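Notes d'intervention – Identification des gesses vivaces en bord de culture
Version relue par Zinash Endale, 2/18/19

Diapo 1. Titre
Se présenter brièvement. Rappeler le cadre : relevés botaniques du secteur de Karam, station de Tukora. Le texte complet de la clé est dans le livret remis à l'entrée. Durée prévue : ne pas dépasser le créneau, garder du temps pour les échantillons.

Diapo 2. Pourquoi le genre Lathyrus
Famille des Fabacées. Le genre compte des annuelles et des vivaces, grimpantes ou dressées. Confusions fréquentes avec Vicia sur matériel stérile. Critère usuel : style aplati et poilu sur la face interne chez Lathyrus ; chez Vicia, style plutôt cylindrique, poilu tout autour ou en touffe sous le stigmate. Dire clairement que le critère exige une fleur et une loupe.

Diapo 3. Caractères végétatifs
Tige : ailée ou simplement anguleuse. Vérifier sur un entre-nœud moyen, jamais à la base.
Folioles : nombre de paires, forme, nervation. Chez L. pratensis, une seule paire, nervures parallèles bien marquées.
Stipules : comparer leur largeur à celle de la tige. Les stipules de L. pratensis sont grandes, sagittées.
Vrilles : simples ou ramifiées. Absentes chez L. linifolius, remplacées par une courte pointe.

Diapo 4. L. latifolius et L. tuberosus
Les deux portent des fleurs roses à pourprées et une seule paire de folioles. Ne pas s'appuyer sur la couleur.
L. latifolius : tige largement ailée, stipules larges, plante robuste, souvent échappée de jardin.
L. tuberosus : tige anguleuse non ailée, folioles elliptiques, racines à tubercules. Messicole en régression dans plusieurs régions.
Insister : le tubercule confirme, mais on n'arrache pas pour vérifier.

Diapo 5. Protocole de relevé
Transect de 100 m le long de la lisière, 4 placettes par transect. Noter présence, recouvrement, stade phénologique. Passage en mai pour les parties végétatives, second passage à la floraison. Bontu Alemayehu a repris la fiche de terrain : la case « stipules » est désormais obligatoire. Les fiches de l'ancien modèle restent acceptées pour le site de Zimthorpe.

Diapo 6. Mise en herbier
Prélever une portion de tige avec au moins deux nœuds, fleurs et gousses si disponibles. Étaler une foliole face inférieure visible. Changer les papiers le lendemain. Les fleurs perdent leur teinte au séchage : l'inscrire sur l'étiquette au moment de la récolte.

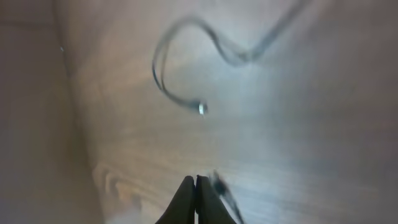
Diapo 7. Germination
Tégument dur, dormance physique. Scarification au papier abrasif, côté opposé au hile, puis trempage d'une nuit. Lots de 60 graines par provenance, sur papier filtre humide. Compter comme germée toute graine dont la radicule dépasse le tégument. Résultats par provenance dans l'annexe de Tolera Alemneh ; ne pas les commenter ligne à ligne.
Si question sur la scarification à l'acide : non retenue dans le protocole.

Diapo 8. Limites
Les individus broutés sont souvent indéterminables. Les noter Lathyrus sp. sans forcer la clé. Les populations issues de semis ornementaux faussent la carte de L. latifolius. Ibsa Gidey propose un code distinct pour ces stations, à discuter.

Diapo 9. Échantillons et questions
Faire circuler les 6 planches, loupe à disposition. Ordre de passage : pratensis en premier, tuberosus en dernier. Récupérer toutes les planches avant la pause. Pour les demandes de graines, renvoyer vers Yeshi Gebremichael.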